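Kumdale Home Help > Electrical > Lighting

Under-cabinet LED strip dims toward the far end and flickers at low settings

Asked by pilberg_south
Status: answered
Answers: 3

I have a 24 V strip under two runs of upper cabinets, one on each side of the range. The driver is a Drondora 40 W constant voltage model, listed as dimmable from the line side with a forward-phase dimmer. It sits in the basement on a joist bay, and the low-voltage cable up to the kitchen is 39 feet of 20 gauge two-conductor. The left run is fed first, and the right run is fed from the end of the left strip with a short jumper behind the range hood.

Symptoms:

At full output the right run is visibly dimmer than the left. The last part of it is dimmer again.

Below a quarter of the slider travel the whole thing flickers. It is irregular, maybe a few times a second, then steady for a while, then back.

The strip maker gives 900 lumens for the combined length I have installed. I don't have a light meter, so I can't say what I'm getting. Total strip load from the label works out to a bit under 35 W. The dimmer is a Holloway rotary-slide type that came out of the dining room, where it ran incandescent bulbs.

I would like to fix both without opening the wall. Is this one problem or two?

Answer by Hülya Altıntaş (marked as accepted)

Two problems. Treat them separately and do the voltage drop first.

Cable. 20 gauge copper is close to 0.01 ohm per foot. Your run is 39 feet out and 39 feet back, so call it 0.8 ohm total. At 35 W and 24 V the strip wants just under 1.5 A. That puts the loss in the cable at a little over 1 V before you reach the first diode. The real figure will be slightly lower, as strip current falls when the voltage falls. A volt is enough to see on most 24 V strip, but it affects both runs equally and does not explain the left-right difference.

Series feed. The difference comes from running the right side through the left strip. All of the right-hand current is carried by the copper on the left-hand tape, and that copper is thin. Check the maximum continuous length on the strip's data sheet. I expect your two runs added together exceed it.

What to do:

Turn the breaker off and disconnect the jumper behind the hood from the end of the left strip.

Bring a new pair from the point where the basement cable arrives to the start of the right strip. Both runs are then in parallel at the cable end.

Measure DC volts at the start of each strip and at the far end of each, with the dimmer at full. Write down all four readings. The two starts should agree within 0.1 V or so. If a far end is still low by more than half a volt, feed that strip from both ends.

If the starts are both down by a volt and you care about it, replace the basement cable with 16 gauge. The resistance drops to well under half. If there is a way to pull it using the old cable as the string, no wall needs opening, but check first that the old one isn't stapled.

Flicker. An older dimmer made for incandescent often has a minimum load that an LED driver at low output doesn't meet. Look on the driver maker's list of tested dimmers and buy one from the list. Set the low-end trim, if it has one, so the bottom of the slider is just above the point where flicker starts.

Do not add a second dimmer on the low-voltage side. Use one or the other.

Answer by solderwick

Had the same thing, swapped the dimmer, flicker gone. Never bothered with the brightness part, you stop seeing it.

Comment by pilberg_south: At full output mine is obvious from the table. Readings were 22.9 at the left start and 20.8 at the right start, so the jumper is going.

Answer by tomb_joinery

Agree with the accepted answer on the parallel feed. I'd add something on where to make the splice, since it has to stay accessible. Use a small listed junction box inside an upper, tight in a back corner at the bottom, and drill down through the bottom panel close to the back. Grommet the hole. Check what is under the panel before drilling, and keep off the shelf pin line. If the driver ever moves up from the basement, put it in a cabinet too, but leave the clearance its instructions ask for and don't bury it behind plates. On dark interiors I use black cable and black clips, and paint the box cover to match.

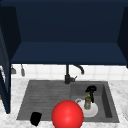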